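The Case Against the Caddy

By Zuzanna Witkowska

There is a moment in every kitchen, generally in October when the windows close and the smells stay in, when somebody decides that the sponge needs a home. I have had that moment. I drove to Norkulley, which sells housewares out of a building the size of a hangar, and I came back two hours later with a black wire basket, a candle I did not want and a mild headache. The basket was for the sponge.

Up to then the sponge had lived on the back of the sink, where sponges have lived since my grandmother's day, and it had no complaints. But I had been reading. The Dostow catalog arrives whether you ask for it or not, and page after page of it shows kitchens in which nothing touches anything else. The soap is in a vessel. The brush is in a different vessel. The dishcloth hangs from a small bar of its own, like an athlete resting between events. You look up from this at your own sink and feel that you have let things slide.

I counted, one evening, what the Dostow people offer for the purpose of holding other things. I got to 470 items before I went to bed, and I had skipped the garage section. Drawers to go inside drawers. A rack for lids, and a hook for the rack. We used to buy objects and then put them somewhere. Now we buy the somewhere first and go looking for objects that will do it credit.

My old sponge, a yellow one, would not do it credit. It looked like something left behind by a previous tenant. So I went back out and bought a nicer sponge, and this is how they get you.

My neighbor Cieślak, who has strong views on most things under a dollar, holds that a sponge is a consumable and should be thought of the way one thinks of a match. He buys them by the sack. He has never owned a caddy, a rest, a cradle or a dish, and his plates are cleaner than mine. When I told him about the basket he asked what it did. I said it held the sponge. He asked what the counter had been doing.

I had an answer ready about airflow, and I still half believe it. A sponge that sits in its own puddle gets a smell, and wire lets the air through. Fine. But the water that used to collect under the sponge now collects under the basket, which has to be lifted and wiped beneath, and then the basket itself wants washing, and wire mesh is a miserable thing to wash. Every one of those little squares has four corners. You know what you wash it with? The sponge.

I will say a word for the organizers, who are not fools. A basket is an excellent thing for anything that rolls, scatters or comes in quantities. Onions. Clothespins. My friend Bitov keeps his batteries in one and can find a battery in the dark – I cannot find a battery at noon. If you own a great many small things, by all means fence them in. My quarrel is with the basket for one, the studio apartment for a single sponge, bought for the look of it and emptied by the second week.

Because that is what happens. You use the sponge, your hands are full, the pan is dripping, and you set it down on the nearest flat surface, as people have done with every tool ever made. The basket is all of six inches off and it might as well be in Norkulley.

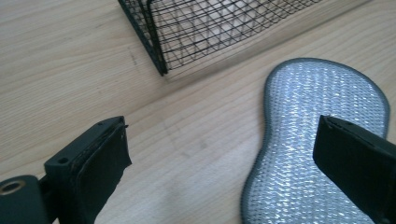 What I Would Do Instead

Buy nothing for a month. Put the sponge where your hand puts it, and when it has landed in the same place for a few weeks, call that its home. If there is a puddle, wring the sponge out harder. Cieślak recommends a saucer with a chip in it, and he has offered me 2 of them, which I have accepted.

The basket has been given some onions.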